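4.2 What the back cover does

I went into this part of the study expecting author bios to be boring, and I was wrong! Vaughan Hinds and I read 221 of them, all from novels for teens and younger readers put out by Plovach and its smaller list, Gesby. Most open with a prize or a sales line, then list two or three titles, then end on where the writer lives (and with whom, if there's a dog). We coded each sentence by hand, and where we disagreed we argued it out over the phone.
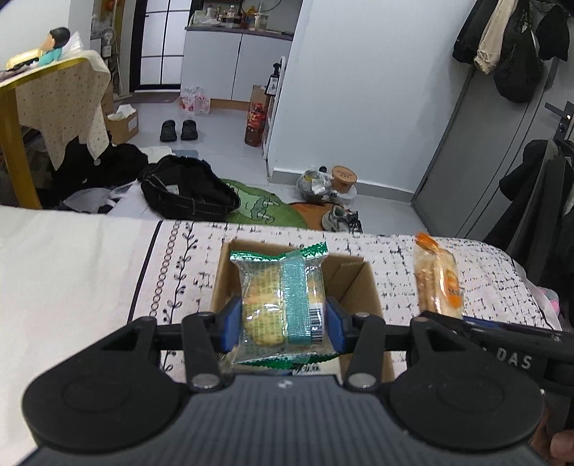 Figure 3. Clear packet with green seals.

Placement turned out to matter more to our readers than wording did. In the September sessions we asked them to find the author's name, one earlier title and one prize on each back cover, and the slow ones were nearly always covers where the bio ran down beside the barcode. A snack packet works under the same squeeze, with its barcode printed next to a colored strip and small characters spread over see-through film, and I kept thinking of that while I watched people hunt for a prize name in tiny type. Gesby's covers did better here, I think because their bios are so short.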